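Re: [handheld-rules] draft 2, bed tasks – comments by Saturday pls

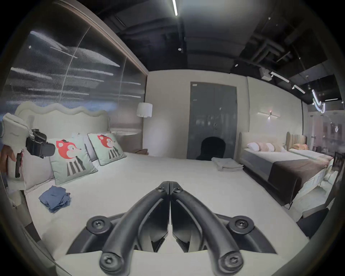
Hi all,

quick one before I lose the afternoon. Went through Meriem's draft 2 with the Ginau people and tried the bed tasks against it. Mostly fine. Comments inline, the long one is on 4.3.

On Thu, Meriem Alaoui wrote:
> 4.1 The operator checks finger travel before every session. Open
> fully, close fully, tips must meet. If they don't meet the gripper
> is taken out of use and tagged.

Yes. Keep. I'd add "and all four pivot screws checked with the hex key", Tobias had one back out on him at Villca halfway through a set and we threw away the whole morning. Doesn't need a torque figure, finger tight plus a nip is what everybody does.

> 4.2 Start position: tool held level over the work surface, fingers
> closed, pointing at the head of the bed. Hold two seconds before
> moving.

Fine with two seconds. Uwe wanted five, I think that's dead time, and people won't do it anyway. But say "level" relative to what – the mattress or the floor? On the soft beds those are different. I'd say floor.

> 4.3 The surface shall be cleared of all objects not named in the
> task sheet.

This is the one I can't sign. If the task is "fold the blue cloth" and we strip the bed down to sheet and cloth, we get 100 clean episodes of a bed that no one has ever slept in. Cushions, pillow, a towel off to the side, that's what a bed looks like. Villca's reviewer said the same about the last batch, in less polite words.

Suggest instead:

4.3 Objects not named in the task sheet may stay on the surface. They are listed on the sheet as "background" and shall not be touched on purpose. If one is touched by accident, carry on, and mark the episode. Do not put it back until the episode has ended.

That last sentence matters. Half the re-takes at Clikberg are somebody reaching in with the free hand to fix a cushion.

> 4.4 Spare tools are stored in the case, lid closed, when not in use.

Agree as a rule for the end of the day. During a session it's unworkable with two people swapping. "In the case or on the stand, clear of the path of the active operator." A second tool in view is OK as far as I'm concerned but it has to be noted on the sheet. Sieglinde, can the form take that? One tick box is enough.

> 4.5 Reflective surfaces (glass, mirrors, polished panels) shall be
> covered.

With what?? In a furnture showroom you've got glossy wall panels, glass doors, window walls, and lights bouncing in all of it. Nobody is going to hang sheets over that. I get where it comes from, tracking does drift in front of glass sometimes, we saw it at Andis. But a "shall" here means every showroom site fails on day one. Make it a "should avoid facing directly for longer than needed" and add a drift check at the end of each set. Return to the start position, compare. If it's off, the set gets flagged. Easier to audit too.

> 4.6 Ambient light to be constant for the duration of a set.

OK. Add track spots and any decorative light – either on or off for the whole set, operator picks. Ask the site first, some of it is on a timer.

> 4.7 Soft goods (bedding, towels, clothing) shall be reset to a
> folded state between episodes.

No. Task goods get reset to whatever the task sheet says, which may well be crumpled. If every cloth starts as the same neat square the data's no use for folding. Proposed: "reset to the start state given in the task sheet; where this is 'crumpled', the operator drops the item from about knee height and does not arrange it." Ute has a nicer wording for the drop thing somewhere, from the laundry annex. Ute, could you dig it out?

> 4.8 Episode length: max 90 seconds.

Good for cloths and towels. Duvets no chance. Leave the 90 and put duvets in their own clause, we'll do the number when we have some.

Still missing, imo:

- hygiene. We're on other peoples sheets. Fingers wiped down before first contact and after any floor contact. Shoes off if anyone kneels on a mattress.
- who signs off the task sheet when the operator changes mid-set. Currently it's blank in the draft and I've seen both names, neither name, and a smiley
- loose straps. Tie back or tuck in. They drag over the sheet and pull things along.

If there's no shouting about 4.3 and 4.5 by Saturday I'll merge and send it round as draft 3. If there IS shouting please do it on the list and not to me direct, I lose track.

Numbering in section 5 is also broken after the paste, there are two 5.2s. Will fix when I mrege.

Tobias Kapoor's checklist from May still applies till then.

cheers
Uwe's stand-in on this till he's back,
Ole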